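How I set up a two-arm sorting table so it's fair and safe to run

I've been asked often enough how we lay out our table at Derholm that I'm finally writing it down. Our robots sort bins and baskets by type and color, and most of the trouble I've had came from sloppy table rules – very little of it from the robots themselves. Lợi Vi and I worked these rules out over a long January, and I still use them.

First, write the layout down before anyone powers an arm. I keep one sheet per task with every object on it, and I don't let people swap something in because it "looks close enough." A slightly taller bin means the arm has to clear a slightly taller rim, and you find that out the loud way.

Second, clear the people. Everybody behind the floor line, one person holding the stop button, and that person does nothing else. No phone, no notes! Cúc Tiêu made me add that one after she caught me typing with my elbow on the button.

Third, set your speed cap and leave it alone. Ours is 400 millimeters per second whenever we're trying a new layout, and I only raise it after 9 clean runs in a row. If run number eight goes bad, you start the count over (yes, I've tried arguing with myself about this).

Fourth, look at the table from more than one camera. An overhead view tells you where things are, a low view tells you how tall they stand, and the wrist view tells you what the gripper has in front of it. 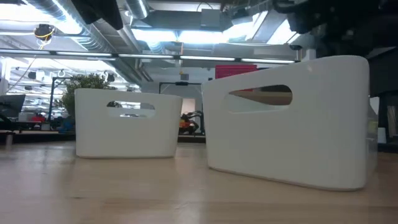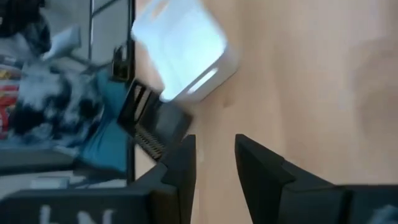
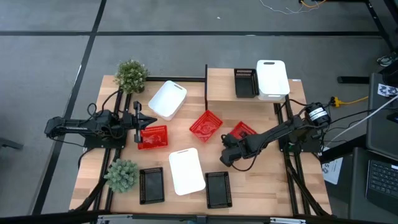

Low, wrist and high views of the sorting table.

Once you've checked all the views, go through the shared space. With two arms on opposite sides, the middle of the table belongs to both, so I write a rule for who goes first. Mine is simple: one arm enters, finishes, backs out, and then the other may go. It's slow – I know – but I'd take slow over a bent finger.

Then do the cables. Walk the outside of the table and follow each one by eye, from the arm to wherever it ends. Anything that could reach a moving joint gets tied back before you start.

Last thing, log every stop, even the silly ones. I write down the run number, which arm, and what it was near. Our log had 68 stops in it when I last went through it, and the same corner kept coming up, so we moved the bin that lived there.

If your table is smaller than ours, start with one arm and add the second when the log goes quiet for a week.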